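Retuning for the Matheson set

Our chamber group starts rehearsing again in September, and the first program is built on the Matheson quartet. The score asks for A at 442. Our harpsichord lives at 440, and the Prarex strings I put on the viola over the summer have not settled at either. 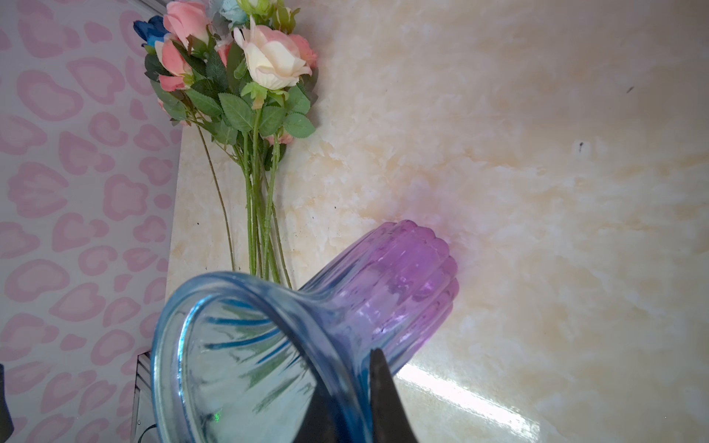
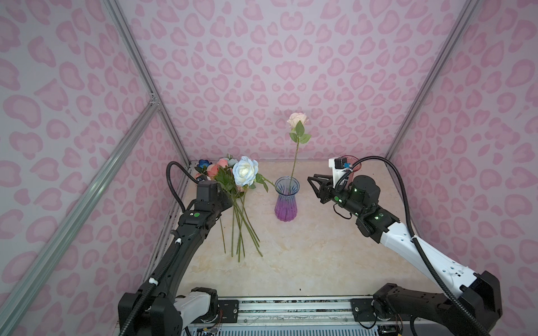
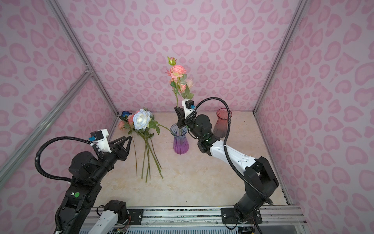

Strings and pitch drift

I logged the viola's open strings before and after each practice. The C string dropped the most, always in the first half hour. The A held well once it had been played in. I stopped correcting it between movements and now tune only at the start and at the break.

The old Vunoron set drifted less but had a dull G. I would go back to it for outdoor dates and keep the Prarex for halls.

Tempo in the slow movement

The printed mark is 57 to the quarter note. We have been playing it faster, mostly in the bars where the cello has the tune. I ran a click through one earpiece for two rehearsals and the rushing moved to the pickup before the repeat. That spot needs a clear breath from the first violin.

Parts and page turns

The viola part has four bad page turns. Two can be fixed by copying a single line onto the previous page. The other two need a folded insert, taped on the left side only.

The hall at Anora has dim stand lights, so I am reprinting everything one size larger. Bowings go in with soft pencil after the first read-through.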